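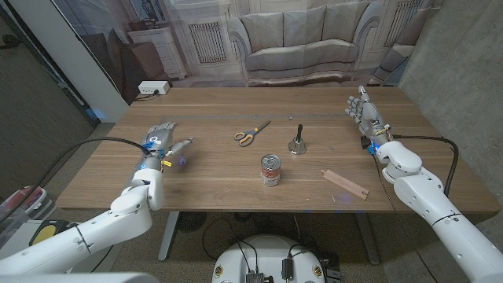
¿Merece la pena pagar por un kit de manos con dedos cuando una pinza de dos puntas cuesta una fracción y casi nunca falla?

Depende de lo que quieras agarrar. Si tu trabajo son cajas iguales en una cinta, quédate con la pinza y gástate el resto en otra cosa. Si quieres que el robot se las vea con objetos de casa, cada uno con su forma y su manía, las manos empiezan a compensar muy pronto.

Llevo todo agosto con el kit de manipulación de Vurorico y tenía muchas ganas de escribir esta entrada. Lo que te mandan son dos manos de repuesto, los adaptadores de muñeca, el software de teleoperación y una suscripción a su biblioteca de tareas. El robot lo pones tú. En mi caso, el de dos brazos blancos que ya conocéis los que pasáis por aquí desde hace tiempo.

## El montaje

Esperaba un fin de semana entero de sufrimiento y me llevó una tarde larga (con pausa para merendar, que conste). Cada mano se fija con su adaptador y lleva un cable negro que vuelve por el brazo. El manual dice que lo sujetes en tramos cortos. Yo prefiero dejarle una curva generosa, porque cuando lo até demasiado pegado la muñeca izquierda se quedaba sin recorrido justo al girar la palma hacia abajo. Me pasé un buen rato echándole la culpa al software, pobre.

La calibración son 5 posturas por mano y la repites cuando desmontas algo. Va guiada, en inglés o en húngaro, y la traducción inglesa tiene frases misteriosas. Le escribí a Miklós Nyitrai, del soporte, para preguntarle qué era «dejar respirar el pulgar» y me contestó con un vídeo suyo haciendo el gesto con su propia mano. Así sí.

## Los objetos

La biblioteca trae listas de objetos recomendados, aunque puedes usar lo que tengas por los cajones. Mi mesa de color nogal es ahora mismo un bazar: unas tijeras, un timbre plateado de sobremesa con un mango negro bien alto, una lata de etiqueta roja y blanca, una pieza de madera clara con una ranura que parece de vía de tren de juguete. Y un par de cosas diminutas, una morada y otra amarilla, que son mi examen particular de paciencia.

**La lata** es la agradecida del grupo. La mano la rodea, cierra y ya está. De 40 intentos me salieron 38, y los dos fallos fueron míos, por entrar demasiado rápido desde un lado.

**El timbre** me tiene enamorado. El mango vertical invita a cogerlo desde arriba con tres dedos, y la primera vez que sonó en mitad del traslado pegué un grito que se oyó en la escalera. Lo he grabado en bucle.

**Las tijeras** son otra historia. Tumbadas en la mesa apenas dejan sitio para meter los dedos por debajo. Lo que mejor me va es engancharlas por los ojos del mango y arrastrarlas un poco antes de levantar. ¡Pero levantarlas se puede! Con mi pinza vieja ni lo intentaba.

**Las piezas pequeñas**, regular. Los dedos son algo gruesos para eso y la yema resbala. Slamet Chong, que usa el mismo kit en Karkbridge, les pone unas fundas finas de silicona y dice que mejora bastante. Las tengo pedidas.

## Lo que me gusta menos

La biblioteca presume de 80 tareas, pero muchas son variantes de la misma (coger el vaso, coger el vaso por la izquierda, coger el vaso por la izquierda despacio). Me parece una forma un poco tramposa de contar. También se echa en falta una manera cómoda de pausar una mano y seguir con la otra. Ahora hay que entrar en un menú, elegir el brazo, confirmar, y para entonces ya se me ha olvidado qué quería hacer.

Y el ruido. No es fuerte, pero tiene un zumbido agudo al cerrar el puño que a mi perra no le hace ninguna gracia.

## Frente al de Mimorby

Antes de decidirme probé el kit de Mimorby en el taller de Nghĩa Phí. Es más rápido y agarra con más fuerza, eso hay que reconocérselo. A cambio, el control me pareció brusco, como conducir con botas de esquí, y para mover cosas pequeñas prefiero mil veces la suavidad de este. Si lo vuestro son herramientas pesadas, yo miraría primero aquel.

Lo siguiente que quiero intentar es pasar la lata de una mano a la otra en el aire. De momento consigo que se toquen los dedos sin chocar, y ya me parece una barbaridad. Si alguien lo tiene resuelto con este kit, que me deje la configuración de las muñecas en los comentarios, por favor.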